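Drucken | Als E-Mail senden

Werkstattbuch Textil, Eintrag August

Beginn 8:40. Thema weiterhin: Oberteile auf Bügel und zurück, Sortierung der Kartons, Reste vom letzten Mal.

Stand der Kartons. Die Ware aus Laxdal ist jetzt komplett ausgepackt. Alles, was einen Riss oder eine offene Naht hat, liegt getrennt und kommt nicht mehr in die Übungen. Die Sweatshirts mit Kapuze habe ich vorerst zurückgestellt. Die Kapuze zieht das Teil auf dem Bügel nach hinten, das verfälscht uns den Vergleich mit den T-Shirts. Rochelle wollte sie trotzdem drinhaben, wir haben uns darauf geeinigt, dass sie eine eigene Liste bekommen.

Gewogen habe ich die Wäsche vor dem Sortieren: 1275 g für den Stapel dünne T-Shirts, ohne Bügel. Das Gewicht bitte beim nächsten Waschen noch einmal nehmen, und zwar nach dem Trocknen über Nacht und nicht gleich aus dem Trockner. Beim letzten Mal stand im Buch nur »trocken«, damit kann man nichts anfangen.

Bügel. Wir haben zwei Sorten im Umlauf, die Kunststoffbügel von Fotum und die älteren mit dem breiteren Schulterteil. Die von Fotum sind glatter, der Stoff rutscht leichter drüber, er rutscht aber auch leichter wieder runter, wenn der Halsausschnitt ausgeleiert ist. Bei den breiten muss man den Kragen weiter aufziehen. Für die Übungen ab jetzt nur noch eine Sorte pro Durchgang, sonst lassen sich die Notizen hinterher nicht auseinanderhalten. Zwei Bügel mit angebrochenem Haken habe ich weggeworfen.

Ausgangslage auf dem Tisch. Darüber haben wir am längsten geredet. Wenn das Shirt glatt ausgebreitet liegt, mit der Vorderseite oben und dem Saum zur Kante, ist der Rest Routine. Interessant wird es, wenn es so liegt, wie es aus dem Korb kommt: verdreht, ein Ärmel innen, der Saum irgendwo unter dem Kragen. Wir schreiben deshalb ab sofort vor jedem Durchgang auf, wie das Teil liegt. Drei Stufen reichen: glatt, locker, Knäuel. Feinere Abstufungen hatten wir im Frühjahr probiert, da hat jeder etwas anderes eingetragen.
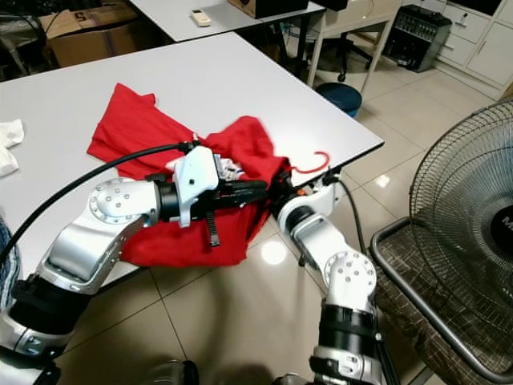

Rotes Teil, zusammengeschoben, roter Kunststoffbügel steckt im Stoff. Eintrag: Knäuel.

Zum Auflösen eines Knäuels hat sich folgende Reihenfolge bewährt. Erst eine Stelle suchen, an der der Stoff nur einfach liegt, dort leicht anheben und wieder ablegen. Dann den Saum suchen, nicht den Kragen. Der Saum ist länger und man erkennt an ihm schneller, ob das Teil auf links liegt. Wenn der Saum frei ist, an beiden Seitennähten fassen und zur Tischkante hin ausziehen. Den Bügel dabei draußen lassen, bis Kragen und Schultern offen liegen. Steckt er schon drin, erst herausnehmen und von vorn anfangen. Das kostet weniger Zeit als das Herumziehen mit Bügel, weil der Haken gern in den Ärmel fährt.

Zeiten, von Hand gestoppt, meine eigenen: aus »glatt« auf den Bügel 10 Sekunden, aus »locker« 14, aus »Knäuel« etwa 40. Beim Knäuel streut es stark, der schlechteste Versuch war gut doppelt so lang, da war ein Ärmel komplett durchgezogen. Rochelle ist beim Knäuel schneller als ich, bei den anderen beiden liegen wir gleich. Ihre Werte trägt sie selbst nach.

Tischoberfläche. Dünne Baumwolle gleitet gut, manchmal zu gut, das ganze Teil wandert beim Ausziehen mit. Probeweise eine Unterlage aus Filz von Grondutport ausgelegt. Hält den Stoff besser, fusselt aber auf dunklen Sachen und wirft selbst Falten. Wieder weggenommen. Falls jemand noch eine dünne Gummimatte hat, bitte mitbringen, muss nicht die ganze Fläche abdecken.

Farben: Für die Notizen bitte weiter »rot«, »blau« usw. schreiben und keine Artikelnummern. Die Nummern auf den Etiketten sind nach ein paar Wäschen sowieso nicht mehr lesbar.

11:20 Pause, danach Etiketten innen mit Textilstift neu beschriftet. Der Stift von Sedholm verläuft auf Jersey, auf dem eingenähten Schildchen geht es. Also nur auf das Schildchen schreiben.

Offen:
- Kapuzenliste anlegen (Rochelle)
- Stapel nach dem Waschen neu wiegen
- Bügel nachbestellen, gleiche Sorte, glattes Schulterteil
- klären, ob Hemden mit Knöpfen noch in diese Runde kommen. Ich bin dagegen, solange wir nicht festgelegt haben, ob der oberste Knopf zu oder offen ist
- altes Blatt mit den feinen Abstufungen aus dem Ordner nehmen

Schluss 15:10. Wäsche liegt sortiert im Regal, die linken Fächer sind für die Teile ohne Mängel.

Drucken | Als E-Mail senden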